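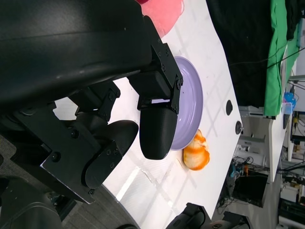
Washing a stuffed animal that has been in storage for years

Posted by Zahira Wijaya in Home and Laundry

My mother sent me a box of my old stuffed animals and I would like to give a few of them to my daughter, who is almost two. They were in her attic in Krūmiņa in a cardboard box. They smell musty and a couple have brownish spots on the back. The tags are either gone or too faded to read, so I don't know what the filling is. One of them crunches a little when I squeeze it, and one has a music box inside that still plays.

I have a front loader with a delicate cycle and no dryer. I've read that you can put them in a pillowcase and wash them cold, and I've also read that you should never get them wet all the way through. Which is it? I don't mind if they come out a little flatter than they were. I do mind if they come out moldy in the middle.

I also have a bottle of Fesard wool wash left over from sweaters. Is that all right for this or do I need something else?

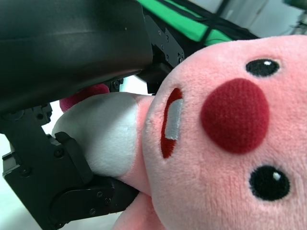
Edit: someone asked about the eyes. Most are stitched. One bear has hard eyes on a shank, and I'm going to keep that one on the shelf.

Aušra Uibo
Posted 3 hours later

Both pieces of advice are correct for different toys, so sort them first.

Find a seam and feel along it. If the inside is soft and springs back, it is most likely polyester and can be washed. If it crunches, it may be straw, sawdust or old foam that is breaking down. Do not wash that one. Foam turns to crumbs and straw rots. I would not give it to a two-year-old either unless you open it and replace the filling, and new polyester filling is cheap.

The music box one has to be opened or surface cleaned. Opening is easier than it sounds. There is usually a hand-sewn closing seam on the back or between the legs, with stitches that look less even than the others. Snip it, take out the box, wash the toy, dry it, put the box back and sew it shut with a ladder stitch. Use doubled thread, and check how the box sits before you close it. I had to reopen a lamb once because the winding key was pointing at its foot.

For the washable ones:

Brush off loose dust outdoors.
Dab the brown spots with a little liquid soap and leave them for 30 minutes.
Put each toy in its own tied pillowcase. Add a towel or two so the drum is balanced.
Cold water, delicate cycle, extra rinse if your machine has one.
Press the water out in a dry towel. Don't wring, it shifts the filling.

Check dark or red parts with a damp white cloth before any of this. If color comes off on the cloth, that toy gets surface cleaned only.

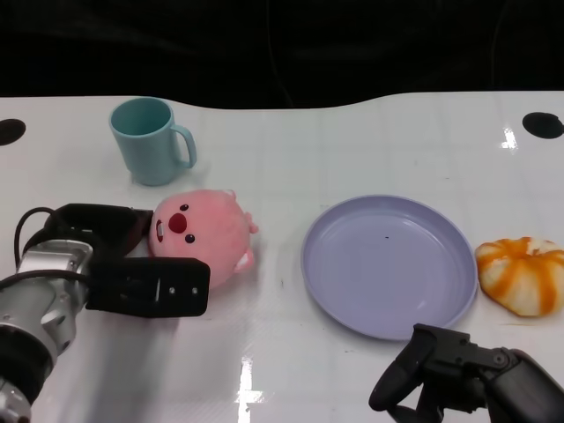 Drying is where people go wrong. Without a dryer you need moving air, so a fan on low and a rack, and turn them every few hours. A thick one can take two days or more. The outside will feel dry long before the middle does. Push your thumb in hard, and if it feels cool in there it is still damp. I wouldn't start in September unless the heat is on.

Wool wash is fine for the pile but it doesn't do much for stains. Use half of what the bottle says. Too much is hard to rinse out of filling.

Ott Strazds

just throw them in, cold wash, mine all survived. My kids' stuff gets washed with the towels. Never bothered with a pillowcase and only lost one ear

Algirdas Stankevičius

I agree with most of what Aušra wrote. I would add something about the smell, because washing does not always remove it.

Before washing, put the toy in a large plastic bag with a cup of baking soda, close it, shake it and leave it overnight. Vacuum it afterward with the brush attachment, with a piece of old stocking over the end. For some toys this is enough, and it is the only thing I would do with the crunchy one if you want to keep it for yourself.

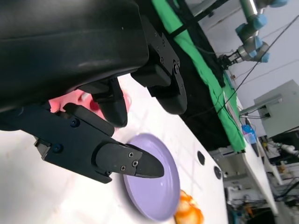 If the pile is flat or stringy after drying, a soft baby brush will lift it. Go in small circles first, then in one direction. Do not use a hair dryer on hot, as synthetic fur can melt at the tips and it does not come back.

If the brown spots stay after one wash, they may be rust from a staple in the box or from the music box itself. Lemon juice sometimes works on rust but it can bleach colored fabric, so try it somewhere on the bottom first.

Zahira Wijaya

Thank you. I found the closing seam on the musical one, it was under the tail. The crunchy one is going back in a box, a plastic one this time. I'll do the others this week while we have the windows open.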